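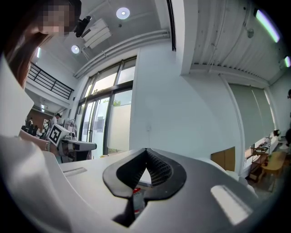
*Reading time: 5 minutes*

Mar 6, 2019

Notebook, cloth folding with the hand-held grippers. Written by me (Bello) in the evening, with corrections from Shagufta where I remembered wrong.

Plan for the day was to record the short folding task again with the changed instructions. The old recordings from January are usable for the grasp but not for the release, so we cannot train the whole fold from them. Humaira Ghumman prepared the new instruction sheet. Humaira Virk did the checking of the files at the desk, so in this entry I write HG and HV, otherwise it becomes confusing again as in the last one.

## Before the first recording

Calibration of both grippers took longer than I wanted. The left one was fine. The right one gave a closing width which did not return to zero after I opened and closed it by hand. I tightened the two small screws behind the finger mount and repeated, and then it returned properly. I do not like this, because it is the same tool which Aqeel repaired already. Please, everyone, close the fingers fully before you press start and look at the number. It must be zero, not "almost zero".

I cleaned the markers with a dry cloth only. Somebody has used the alcohol on them before and the print became grey at one corner on the spare set. Do not do it. The spare set is in the drawer with the Runda label.

Naming of the files: we agreed to keep `task_operator_number`, with no spaces. The recorder program from Brandidik accepts spaces but the converter of Aqeel does not, and it stops without a message.

## The task

One dark cloth, flat on the white table, short side towards the operator. Operator stands in the middle of the near edge.

1. Take the two near corners, one with each gripper.
2. Lift both hands together, low, and carry the edge to the far edge.
3. Lower, wait one breath, open both.
4. Hands back to the start position.
5. Stop the recording only when both hands are at rest.

Step 3 is the one that was bad in January. People opened the fingers while the hand was still going down, which is natural for a person, because we feel that the cloth is already in its place. The robot does not feel it. When we played the policy on the arm it opened too high and the edge fell back by itself. The wait of one breath is a little artificial but HG and I think it is necessary, at least for this first set. 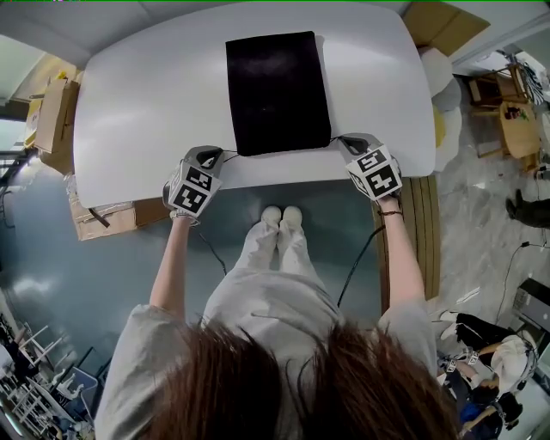
The corner grasp still needs care. If the finger tips come from above, they push the cloth against the table and close on nothing, or they close on too much and make a thick wrinkle. If they come low and from the side, the edge goes between them much better. I asked every operator to approach almost parallel to the table, with the wrists low. It is tiring for the wrists. Shagufta suggests a lower table or a small step to stand on. I would prefer the step, as the table height is already in the robot setup and I do not want to measure all again.

Another thing is the tempo of two hands. Right-handed people start with the right and the left comes after. In a human fold it makes no difference. In the data it makes two groups of behaviour, and the policy mixes them and then goes to the middle, where it grasps neither corner well. So the rule from now: both hands arrive, then both hands close. If one hand misses, do not correct with only this hand. Open both, go back, begin the grasp again. Keep the recording running, we will mark the failed part later.

## Recordings

We kept 19 folds from the first operator after checking. HV rejected 2 more, both for the same reason, the tracking of the right hand jumped when the forearm was turned strongly inwards. She showed me the plot and it is very clear, a step of several centimetres between two samples. I had hoped the side markers would help in this pose. They help, but not enough.

Second operator was Shagufta. Her folds are slower and cleaner than mine, so I propose that she makes the reference video for new people. We did 15 before the break and stopped there, as her hands were tired and the last ones became hurried. I think it is better to have fewer good ones.

My own folds I did not keep. I talked during recording, looked to the side, and moved the hands while explaining. A bad habit.

The exposure in the gripper cameras is fixed at 2000 (in the units of the recorder, which are not explained in the manual from Sethi, I have asked them). With automatic exposure the image becomes dark each time the hand points to the windows, and the cloth being dark as well, its edge disappears. With the fixed value the window is too bright but the cloth is readable. The cloth is what we need.

## Cables

The cables at the wrist are still a nuisance. On the right side the loop is long and goes towards the shirt of the operator. Shagufta had the feeling that it pulls at the end of the forward movement. I looked at her data for this part and I see a small hesitation just before the far edge, in several folds. It can be the cable, or it can be that she is being careful. To test: tape the cable along the upper arm, repeat five folds, compare.

## Replay on the arms

Late in the day Aqeel replayed one of Shagufta's folds on the two Alleo arms, without any policy, only the recorded path. First grasp was correct on the left. On the right the fingers closed short of the corner. The path itself looks right, so I suspect again the offset between tool and finger tip, and not the tracking. We repeated with another fold and had the same error in the same direction, which is good news in a way - an error which is always the same we can measure and remove.

We did not try the release yet.

## Open points

- Offset of the right finger tip: Aqeel measures it with the pin, and I check his number independently.
- Cable test with tape (me and Shagufta).
- Step for the operator. Who has a saw?
- HG changes the sheet: add "if one misses, open both". Also a drawing of the low approach, words were not clear enough for the new people.
- HV wants a warning sound in the recorder when the tracking is lost. I support this, now we only discover it afterwards at the desk.
- A second cloth in a light colour. On the white table it will be difficult to see the edges, so only after the dark one works.

Correction from Shagufta: the wrist cable was pulling in the first folds also, she only did not mention it then. So all 15 should be marked with "cable" in the notes column. I have done it.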